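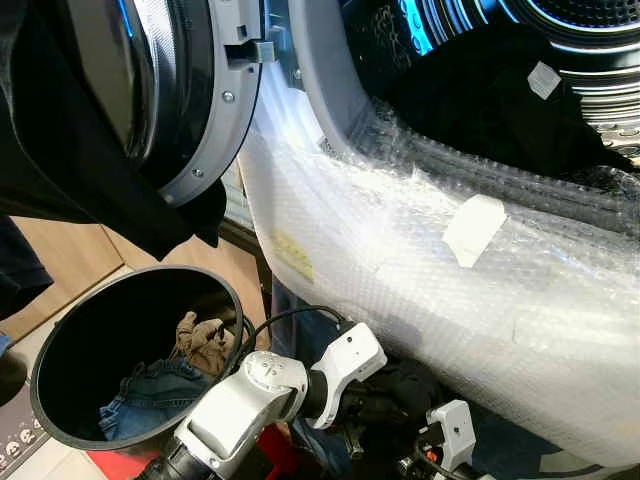
Black clothes in the drum of a front-loading washer, with the door open.

Fadime Dağdelen's new novel finds love on laundry day
March 30, 2024

Readers who have been waiting so patiently for another story from Fadime Dağdelen will be glad to hear that her second novel, The Salt Orchard, comes out in May from Beltero, the small press that also brought us her much-loved first book. It's a young adult romance set on Lasotley, a moon with one town, one very bad road and 4000 people who all seem to know each other's business.

The story follows Woner, a 17-year-old orchard hand who has spent 12 years believing her brother died on the supply ship Karakaya. Then the ship comes back – battered, silent, and with a boy on board who knows her name and won't say how he learned it. Woner is told to stay away from him, and of course she does no such thing (we would have been disappointed in her if she had).

Anyone who read the first book will remember how fond Dağdelen is of ordinary chores, and she hasn't changed a bit. Two of the best conversations in the early chapters take place in the town laundry, where Woner works the late shift to pay off her aunt's debts, and there's a long, lovely quarrel over a broken water pump that I read twice just for the pleasure of it.

"I wanted them to fall in love while they were busy with something else," Dağdelen told us over the phone, with her kettle whistling behind her. "My grandparents met in line for bread, and they talked about that bread for the rest of their lives."

She wrote the first draft in five months and then spent much longer taking it apart again, mostly because the boy kept turning out nicer than she had planned. A third book set on Lasotley is already under way, though she would only say that it begins in winter and that the aunt gets a much bigger part.

The Salt Orchard will be sold in paperback and as an e-book. Beltero is sharing the first six chapters free with subscribers to its newsletter, and sign-ups are open now on the publisher's website.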